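Re: two-finger or multi-finger for kitchen stuff?

July 2019

Hi all,

Catching up on the gripper thread, and I have a bit more to add from our end (long one, sorry!). Quoting the bit I'm answering:

> We're stuck choosing between the Civa two-finger and the Bangera hand
> for tabletop food tasks. The hand costs a lot more and I'd love to hear
> from anyone who has had both running on the same table. Also, does the
> wrist camera earn its keep or would you just go with the head one?

We've had both going on the Calley setup, so I can at least tell you what I like and what bugs me. First, the wrist camera, looking down past the fingers at a clear glass bowl on a white table:
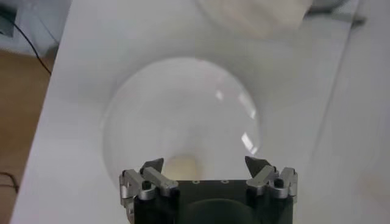

2 min read

I'd keep the wrist camera, no question. With the fingertips wide open you get both of them in view with the bowl between and beyond, and that makes lining up so much easier. Clear glass on white is still a pain, though! The rim is just a soft gray ring and the brightest things in the bowl are the glare spots. Our depth numbers go silly on it, so I've been steering by the rim and going slowly.

As for the hand, I wanted to hate it because of the price and the 150 pages of manual. But for soft round things it has grown on me. Steamed buns are my favorite test right now, and I can come down over one from above with the fingers spread and not fuss too much over the angle. The two-finger wants a cleaner approach, but give me that one for a plate rim any day.
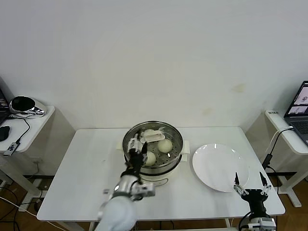 Multi-finger hand over the steamer, two-finger gripper by the plate.

The head camera is better for knowing where everything is, but the hand gets in its own way. You can see it hiding part of the front bun there. So my vote is to run both cameras if your controller can take it. Ours is a Hata and it copes fine, after some 1,000 lines of config that I never want to look at again.

If you can only buy one, get the two-finger and put the savings into a decent wrist mount. Has anybody tried softer pads on theirs? I'd like to order a set before October.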